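4.3 Silent grasp failures

Of the 1408 pick trials in the basket task, 843 were finished without any fault. The most common fault in the others was a silent grasp failure: the gripper closed beside the object, the controller reported a grasp, and the arm moved on to the basket with nothing in the fingers. The Roussel controller did not stop in these cases.

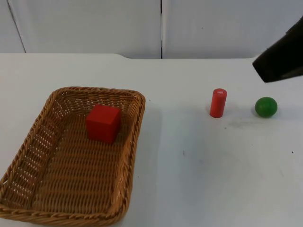

Why was the fault not detected by the force limit? The limit was set for the heavier objects of the Kulik set, so the small force of the fingers touching each other was also read as a grasp.

Figure 4. Basket task with the cube, the cylinder and the ball. The cube is in the basket.

The ball was the most difficult object – a small error in height was enough to push it away. After Marino repeated the calibration in December, we added a check of the finger distance before each transport. A closed distance now stops the arm, and the operator must confirm before it can move again.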